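# Come and Spend a Day With Our Robots – Participants Wanted for the Clulden Open Day

We are looking for people to take part in our next open day at the Frerichs workshop in Clulden, and we would be very glad if you were one of them. You don't need to know anything at all about robots. You don't even need to like computers very much, although I should warn you that by the end of the day you may have held a good many pieces of one in your hands.

For those who haven't met us yet, Ultell is a small outfit that works on taking old office computers apart so that the good pieces can be used again. We do some of that by hand, the way it has always been done, and we are teaching robot arms to do more of it. Our oldest arm is called Peter (he was named before my time, and the people who named him can't agree on the story), and he will be working at the front bench for most of the day.

In March we held a smaller version of this for families and friends, and it went so well that people were still asking questions while we were stacking the chairs. What we learned is that visitors enjoy watching for a little while, and then they want to have a go themselves. So this time we have planned the whole day around people having a go.
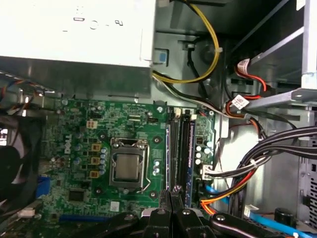 **Nicanor Salinas**
*Open Day Coordinator, Ultell*

Desktop machines like the Dell with its processor showing are what you'll be working with. With the cooler off, you can get a proper look at the square metal socket and the little lever that runs along the side of it, and our bench staff will gladly talk you through what each part does for as long as you care to listen. The memory slots are a favorite of mine for beginners – a latch, a gentle push, and you feel very clever indeed. Cables are harder, both for people and for robots, and we would love to see how you go about them.

## What you would be doing

After coffee and a short safety talk, you'll join one of our bench groups. The day has 2 sessions with a long lunch in between.

- In the morning you'll take a desktop computer apart by hand, at your own pace, while one of us takes notes on the order you do things in.
- In the afternoon you'll guide a robot arm through a few of the same steps using a hand controller, with a staff member beside you the whole time.
- Between turns you can watch Peter at work, wander over to the sorting tables, or simply sit down and have another cookie.

There is no score and no time limit. If you get stuck on a screw, that is useful to us too, so please don't apologize for it (everyone does, and we'd rather hear what you tried).

## Who we'd like to hear from

Anyone aged 16 or over, with a parent's signature if you are under 18. We have room for up to 73 people. We would especially like to hear from left-handed people, from retired folks, and from anyone who has spent years repairing things at a kitchen table. You should be comfortable working with small tools, seated or standing; the benches can be raised and lowered, and the workshop is all on one level. If you use glasses for reading, do bring them!

## What you get

Lunch, a travel allowance, and a gift card as a thank-you. You'll also get a tour of the storeroom, where there are 1,101 desktop machines on the shelves waiting their turn. I'm told it is only a storeroom, but I have yet to take a group through it without somebody spotting the very model they used at their first job.

## How to apply

Write to us at the Frerichs workshop office, or stop in at the front desk and fill out a card. Tell us your name, your age, whether you are right- or left-handed, and anything you'd like us to know about food or access. A couple of lines about why you'd like to come would be lovely, though a short note is just as welcome as a long one.

Please get your application to us by 19/07/2020. We'll answer everyone, and if we run out of places we'll put you first in line for the next open day.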